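4. Closing and sealing a small gift box

This section covers the folding gift boxes supplied with the Nevville starter pack. Read it through once before you fold your first box. The larger Wragg mailing cartons are covered in section 5.

Before you start

Clear the table and wipe it down. Crumbs and grit will mark the card, and pale colours show it most. Wash and dry your hands. If the boxes have been stored somewhere cold, leave them indoors for 30 minutes before folding.

Folding

1. Lay the blank face down and crease every scored line, starting with the long sides.
2. Stand the walls up and tuck the corner tabs inside.
3. Fold in the base flaps, narrow ones first.
4. Turn the box upright and press the base flat from the inside with your fingertips.

Note: If a corner springs open, take the tab out and crease it again. Do not glue the tabs.

Filling and closing

5. Line the box with one sheet of tissue. A second sheet may be used for glass or china.
6. Put the contents in and check that nothing stands higher than the walls.
7. Place the box near the middle of the table, where you can reach it from both sides.

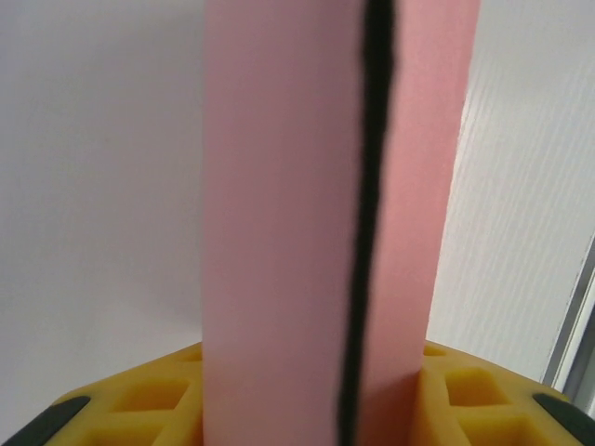
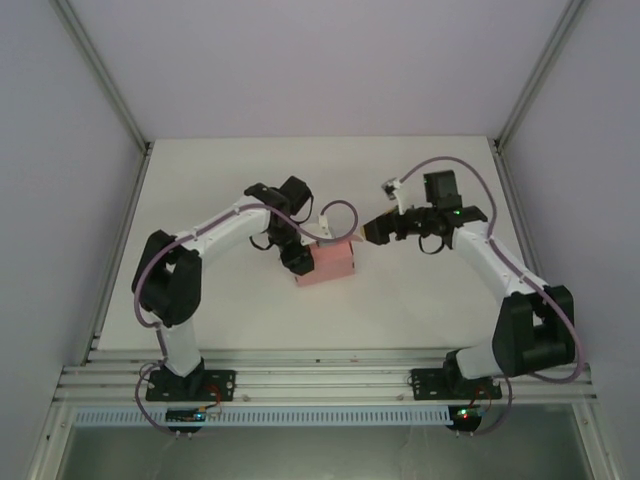

8. Close the lid with both hands, keeping the pressure even left and right.
9. Run a thumb along the front edge. If the lid rides up, reopen the box and flatten the tissue.
10. Fix one Tretico seal over the front edge, half on the lid and half on the wall. Hold it down for 30 seconds.

Caution: Do not squeeze the box by its walls once it is full. Hold it underneath when lifting it.

Caution: Seals cannot be lifted and used again. Peeling one off will tear the surface of the card.

Storing filled boxes

Keep filled boxes upright, out of direct sun. Stack no more than 4 high and put the heaviest at the bottom. Boxes packed in November for Christmas orders should have a sheet of card between layers.

Replacement seals come in sheets of 18. Order them from Dustwood, marking the request for Si-eun Ryu in spare parts, and give the box size printed on the outer sleeve.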